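3.2 공용 탁자의 형태와 체류 시간

소규모 공동 작업실에서 탁자는 가구 가운데 가장 오래 점유되는 면이다. 선행 연구는 대체로 의자의 높이와 조도에 주목했고, 탁자 상판의 형태는 배치 도면의 기호 이상으로 다루어지지 않았다. 본 절에서는 이센(Isen) 작업실과 브리넘(Brinham) 작업실의 이용 기록을 바탕으로 원형 상판과 직사각형 상판에서 이용자가 머무는 방식의 차이를 정리한다.

이용 기록은 8월 한 달 동안 수집하였다. 이용자가 탁자에 앉거나 기대어 선 시점부터 자리를 떠난 시점까지를 한 건으로 보았으며, 15분에 미치지 못하는 체류는 통행이나 물건을 잠시 내려놓는 행위와 구분하기 어려워 분석에서 제외하였다. 이렇게 얻은 기록은 모두 2075건이다. 이 중 작업 내용이 함께 기재된 1000건을 따로 뽑아 자세와 점유 면적을 부호화하였다. 부호화는 연구자 두 명이 독립적으로 수행하였고, 의견이 갈린 항목은 현장 메모를 대조하여 합의하였다. 합의에 이르지 못한 항목은 결측으로 처리하였다.

두 작업실의 조건은 같지 않다. 이센 작업실은 벽을 따라 긴 작업대가 놓이고 중앙에 원형 탁자가 있는 반면, 브리넘 작업실은 직사각형 탁자를 창과 평행하게 두 줄로 배치하였다. 냉방 설비의 위치도 달라 한낮에는 브리넘 쪽 창가 자리가 거의 쓰이지 않았다. 따라서 아래의 비교는 상판 형태만의 효과로 읽을 수 없으며, 시간대별 점유율을 함께 고려해야 한다. 시간대별 수치는 부록에 실었다.

원형 상판에서는 이용자가 가장자리에 몸을 붙이고 두 팔을 앞으로 뻗어 손 가까운 좁은 면만 쓰는 경향이 뚜렷하였다. 작은 물건을 다루는 작업일수록 이 경향이 강했다. 직사각형 상판에서는 모서리를 기준으로 도구를 늘어놓는 경우가 많았고, 자리를 비운 뒤에도 물건이 영역 표시처럼 남았다.

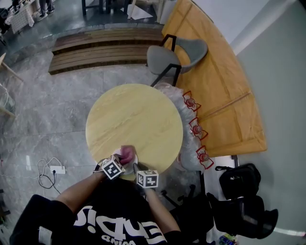
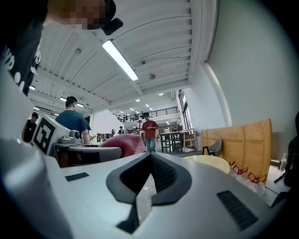

그림 4. 작업 중의 근접 장면. 첫 번째는 밝은색 원형 목재 탁자에서의 작업 자세.

이 구분에 대해 쿠로시 타헤리(Kourosh Taheri)는 초고 검토 의견에서, 상판의 형태보다 옆 사람과의 친분이 점유 면적을 더 크게 좌우할 수 있으며 서로 아는 이용자끼리는 직사각형 탁자에서도 경계를 두지 않는다고 지적하였다. 또한 그는 영역 표시로 분류된 물건 중 상당수가 단순히 잊고 간 물건일 가능성을 제기하였다. 두 지적은 모두 타당하다. 본 연구의 기록지에는 이용자 간 관계를 적는 난이 없었고, 남겨진 물건의 의도를 확인하는 절차도 마련되지 않았다. 이에 최종 부호화에서는 ‘영역 표시’라는 범주명을 ‘잔류 물품’으로 바꾸었다.

수정된 범주로 다시 집계한 결과에서도 직사각형 상판의 잔류 물품 비율이 더 높았으나, 차이의 폭은 초고보다 줄었다. 특히 체류 시간이 40분을 넘는 기록만 놓고 보면 두 형태의 차이는 거의 사라진다. 오래 머문 이용자는 상판의 형태와 관계없이 물건을 한쪽으로 모아 두었고, 자리를 뜰 때 대부분 스스로 정리하였다. 짧은 체류에서는 정리 여부가 개인별로 크게 갈렸다.

비톨라(Vītola) 작업실의 예비 조사 자료는 이 해석과 부분적으로만 일치한다. 그곳의 원형 탁자는 출입구와 가까워 우편물과 열쇠를 두는 용도로도 쓰였으며, 작업에 의한 점유와 그렇지 않은 점유를 사후에 분리할 수 없었다. 같은 이유로 비톨라의 자료는 표 3에 포함하지 않고 참고용으로만 검토하였다. 탁자의 위치가 체류에 미치는 영향은 3.3절에서 다룬다.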